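Zwischenbericht zum Projekt Flumlow, Stand 28. August 2024

Hallo zusammen,

ihr wolltet wissen, wie es mit dem Flumlow steht, also mit unserem günstigen Smartphone für den Vertrieb über Idley. Kurz gesagt: gut, mit einer ärgerlichen Ausnahme. Die erste Charge ist raus, 2.634 Geräte sind im Lager in Lurkasitz angekommen, und der Fingerabdrucksensor macht endlich keine Zicken mehr (ich habe ihn selbst gefühlt den ganzen Sommer lang gequält).

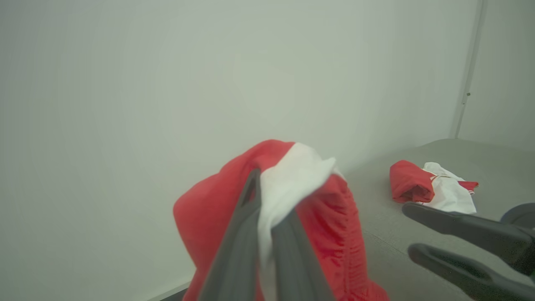
Bei den Gehäusefarben haben wir uns nach langem Hin und Her auf zwei Varianten geeinigt. Graphit war sowieso klar. Für die zweite wollte ich unbedingt etwas Kräftiges, und es ist jetzt ein Rot geworden, so leuchtend wie das Kleidungsstück, das der Greifer da zwischen den Fingern hat, samt weißem Streifen am oberen Rand. Idley fand das erst zu bunt, hat aber nach den Mustern vom Februar zugestimmt. Das freut mich wirklich sehr!

Jetzt zur Ausnahme: der Akku. Im Dauertest sind 20 Geräte schneller leer gewesen als geplant, und zwar immer dann, wenn Tello im Hintergrund synchronisiert. Die App fragt viel zu oft den Standort ab, das ist ein reines Softwareproblem.

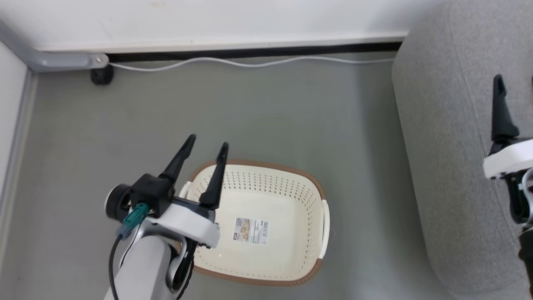 Ein Update dafür liegt schon bei uns auf den Testgeräten, und die ersten Werte sehen ordentlich aus. Ausliefern möchte ich es trotzdem erst, wenn auch die Messungen im Mobilfunknetz durch sind - im WLAN ist so etwas ja immer leicht.

Beim Preis bleibt es bei 285 Euro. Die Displays sind etwas teurer geworden, dafür sparen wir beim Netzteil, das nicht mehr in der Schachtel liegt. Darüber wird sich bestimmt jemand beschweren, ich rechne fest mit Post.

Offen sind noch die Übersetzung der Kurzanleitung und die Frage, ob Lurkasitz auch die Reparaturen übernimmt. Dazu bräuchte ich von euch bitte eine Entscheidung, bevor wir die nächste Charge bestellen.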